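Sterard Pineapple Corer and Slicer, with Two Blades and Storage Sleeve

29 January 2020

Print this page | E-mail to a friend

14 shares | 6 comments

We have been selling kitchen tools long enough to remember when the only way to deal with a pineapple was a big knife, a bit of courage and a dish towel to mop up afterward. Plenty of people still do it that way, and if you're one of them and you enjoy it, well, carry on with our blessing! But we get more letters about pineapples than about any other fruit, mostly from folks who buy one on a Saturday with the best intentions and then let it sit on the counter until it goes soft at the bottom. The Sterard is for them (and for us too, because half of this office used to be the same way).

It works like a corkscrew. You lay the pineapple down, slice the top off with an ordinary kitchen knife, stand the fruit upright, set the ring of the blade over the core and turn the handle clockwise. The blade winds its way down through the flesh, and when you feel it getting close to the bottom you stop and pull. Up comes the fruit in one long spiral, like a paper streamer, with the core left standing behind in the shell. Cut once down the side of the spiral and you have rings. Cut twice more and you have chunks for a fruit salad or a skewer.

The first one takes a little getting used to. Go slowly, keep the handle straight up and down, and don't press hard, just let the turning do the work. If you lean on it the blade will wander to one side and you'll end up with thick rings on the left and thin ones on the right, which taste exactly the same but don't look so nice on an upside-down cake. By the second pineapple you'll have the hang of it.

What's in the box

You get the handle, 2 blades and a cloth sleeve to keep them in. The narrower blade is for the small, sweet pineapples that turn up in the stores in winter, and the wider one is for the regular size. To choose between them, hold the blade against the cut top of the fruit. You want a bit of flesh showing all the way around the outside, about as wide as a pencil. If the blade reaches the rind, go down a size, or you'll be picking little brown eyes out of your dessert.

The blades are stainless steel and click into the handle with a quarter turn. The handle is the soft-grip kind, nice and wide, and it was redesigned after our customer Volker Kasten wrote to tell us (very politely, over four pages) that the old one was hard going for anybody with stiff hands. He was right, and we passed his letter on to the people at Sterard. He has one of the new ones now and tells us he's happy with it, though he'd still like it in green.

Total weight with one blade fitted is 170 grams, so it won't drag your drawer down. It is longer than most drawers are deep, though, so do take the blade off before you put it away.

Picking a good pineapple

No tool is going to rescue a bad one, I'm afraid. Smell the bottom end, where it was cut from the plant. It should smell sweet and plain, like pineapple. If there's no smell at all it was picked too early, and it won't get much sweeter at home no matter how long you look at it. If it smells like cider, put it back. Give it a squeeze, too. It should be firm with just a little give, and it ought to feel heavy for its size. The old trick of pulling out a leaf from the middle is one we've never had much luck with, and the produce man at my store has asked me to stop doing it.

Color is less use than you'd think, because some kinds stay fairly green when they're perfectly ready. Still, a bit of gold creeping up from the base is a friendly sign.

If you need to keep it a day or two, lay it on its side and turn it over now and again so the juice doesn't all settle at one end. Once it's cut, put the pieces in a lidded dish in the refrigerator and try to finish them within a few days. The empty shell will hold a fruit salad beautifully for an afternoon, but please do eat it up and don't store anything in there overnight.

Cleaning and care

Rinse the blade under warm water as soon as you're done, before the juice has a chance to dry. Pineapple juice is sticky stuff and will glue itself into the click fitting if you leave it through dinner. The whole thing can go in the dishwasher, top rack, with the blade taken off the handle. Mind your fingers on the lower edge, it's sharper than it looks, and keep it well away from small children. 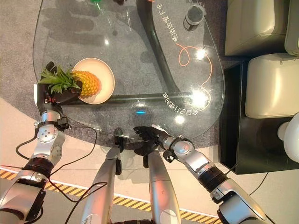

Pineapple on a round beige plate
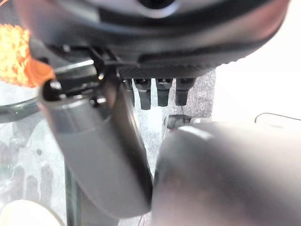
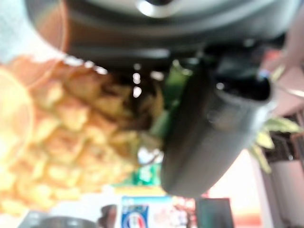
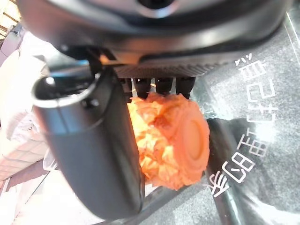 A few of you have asked whether it will do other fruit. Rezaul Munasinghe in our customer care room has tried it on melons, a very large apple and, one quiet afternoon, a cabbage, and his answer is no on all three. The blade wants a tough core to steer by and a shell that stands up by itself. For melons we'd send you to the Yin melon baller, and for apples the little Sikon corer has been a favorite here for years.

Ordering and delivery

The Sterard is in stock and goes out the next working day. Our first shipment of 2000 sold through before the holidays, so thank you for your patience if you were on the waiting list. Spare blades will be sold separately from February, in both sizes. If the handle cracks or the click fitting comes loose in the first two years, send it back to us with a note saying what happened, and we'll put a new one in the mail.

Questions about this item can be sent to Lucian Anghel in the kitchen department. He reads everything, but he likes to try things out at home before he replies, so give him a day or so.

Print this page | E-mail to a friend

6 comments

Related items

Yin Melon Baller, Double Ended
Sikon Apple Corer
Drolex Fruit Knife with Cover
Sterard Spare Blade, Narrow
Sterard Spare Blade, Wide
Drolex Lidded Fridge Dish, Medium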